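Speaker notes – "Small Menu, Big Flavor"
Furau food evening, 2023-02-17

Opening (keep it short, people will still be finding seats)

Thank everyone for coming. Say how happy I am to be talking about menus, because I really could do this all night!

Start with the first menu at Skestero. It had 60 dishes on it. Ask for a show of hands: who has ever read a menu that long all the way to the end? Wait for the laugh, then move on.

Where we were

We were a little dining room with a six-burner stove and a menu fit for a hotel. The walk-in was packed. We were making sauces for plates that sold twice a week. The cooks were good, and they were worn out, and the food tasted like it.

Then that July the stove went down and we had to cook a whole week on 2 burners. We wrote a tiny menu on the back of a delivery slip – one soup, a braise, a fish, a tomato salad and a plum tart. It was the best week of cooking we'd ever done. People asked for that braise for months.

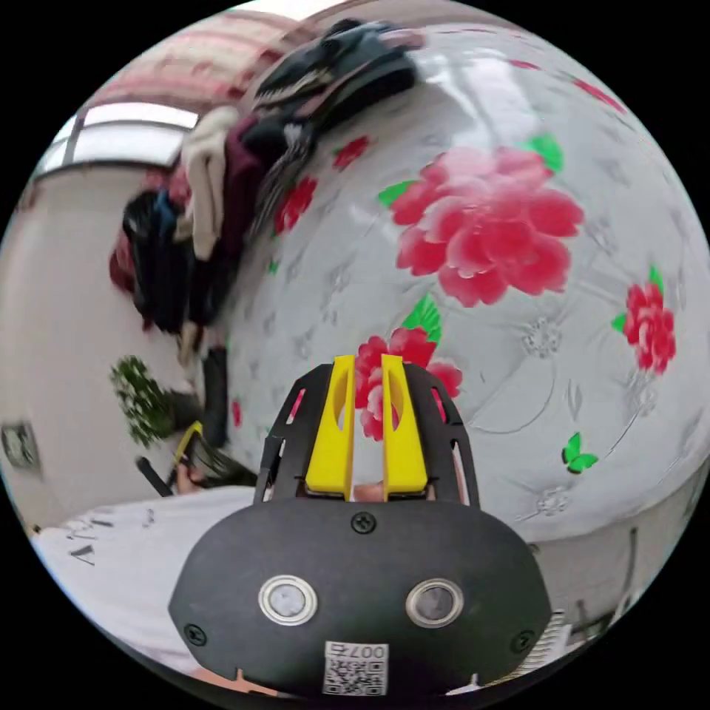
How many main dishes does a small kitchen need?

Five is plenty, as long as each one gets cooked every night and the cooks like making it. At Skestero we change one at a time, so the regulars always find something they know.

The farm part (slow down here, this is my favorite)

Talk about Sundqvist, who grow our roots and greens. With a short menu we could finally say to them, bring us whatever is best, and mean it. Tell the story of the parsnips: far too many crates, no plan at all, and by supper we had a roasted parsnip soup with brown butter and sage that has come back every winter. We have now served more than 2,000 bowls of it. Pass the sample cups around at this point, front row first.

If there's time, mention the bread. We used to buy it in. Now there's a slow rye going every night, and the ends get toasted for the soup.

For the cooks in the room

Try it for one week. Pick the dishes you'd be proud to serve your own family and put the rest away. Taste everything at four o'clock, together, standing up. Salt, acid, then talk.

Grastirow are doing the same thing with their lunch service and it's so good – tell people to go, and to order the barley.

Questions next. Recipe cards for the soup are on the table by the door.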